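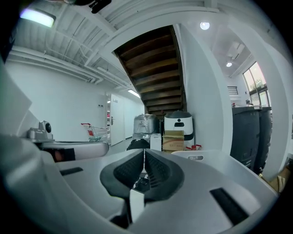 The white hall at Plallent, with the wooden stairs to the upper floor.

Part-time helper for tidying and packing wanted, Geltulby

Ketilsson is looking for one person to help us keep the ground floor of our building in Geltulby in good order. We share the building with Zivdale, and many things are brought in and out during the week: boxes, bags, small appliances, large bundles wrapped in plastic film. They must be sorted, labelled and put in the right place, so that the corridor and the doors stay free.

The work is 11 hours a week, on three mornings, starting at 8 o'clock. The contract begins in August and can be made longer if both sides are satisfied.

Your tasks:
Unpacking and repacking of goods, and folding of used cardboard
Moving light things with a shopping cart
Wiping the tables, washing the mugs and changing the cloths
Writing a short list of what has come in 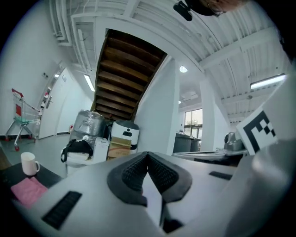 You do not need a diploma or earlier experience. We ask that you can carry a normal box up the stairs, that you read simple English, and that you tell us early when you cannot come. Gloves are given by us -- shoes with a closed toe you should bring yourself.

We pay 400 each month, also in the weeks when there is little to do.

To apply, please write a few lines about yourself and which mornings suit you best. Leave the letter at the Plallent reception or send it by post, and put the reference 2204 on the envelope. We answer every letter, but it can take nearly two weeks.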